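Search this site
Search for: Go

2021-08-28 | Fenna Kramer

Filed under: Course notes, Matchday Operations, Unit 7

Unit 7: Stewarding a medium-sized ground

These notes go with the second lecture on ground safety. Read them before the seminar and bring the plan of the Vergara ground that was handed out in January.

1. Who does what

The home club is responsible for safety inside the ground. The referee is responsible for the match. Students often mix these up in the written work. A referee can stop play and take the teams off, but the decision to clear a stand belongs to the safety officer. If the police have taken charge of an incident, that must be written in the log with the time.

Stewards report to a supervisor and supervisors report to the control room. A steward who sees a problem in another block should pass it on and stay put.

2. The Vergara case

Capacity is 2,299. The away end holds 200, all standing, behind the goal at the car park side. There are two exits from it, and one opens on to the same path as the home turnstiles.

Work through the following for the seminar:

- How many stewards would you place in the away end, and where?
- Which exit would you open first at full time?
- Would you hold the away supporters back? For how long, and who tells them?

Last year most groups held them back for 30 minutes. That is a long time in the rain with no toilets open, and several groups had closed the toilets in their own plan.

3. Objects and searches

Search at the gate, before the ticket is scanned. Once someone is through the turnstile it is much harder to turn them away. Signs listing banned items should be readable from the back of the queue.

Look at what is already inside as well. Loose items near the pitch, such as corner flags in store, buckets, cones and advertising boards, should be fixed down or locked away. Walk the perimeter before the gates open and again at half-time.

4. Kiosks and hospitality

Food points draw queues, and queues block gangways. Keep the line parallel to the stand. Drinks are poured into soft cups and the lids and bottles stay behind the counter. Anything served in a heavy dish stays in the lounge.

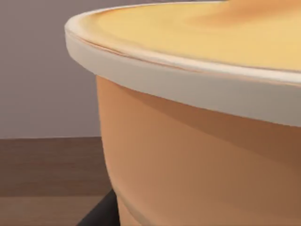
5. Reading and written work

Read the Wiltemetti report, chapters 2 and 3, and the short Flillness paper on segregation lines. The Cloko radio guide is optional, but the page on call signs is useful for the log exercise.

Hand in one side of A4 on the away end at Vergara. Include a sketch with the exits marked. Late work goes to the department office.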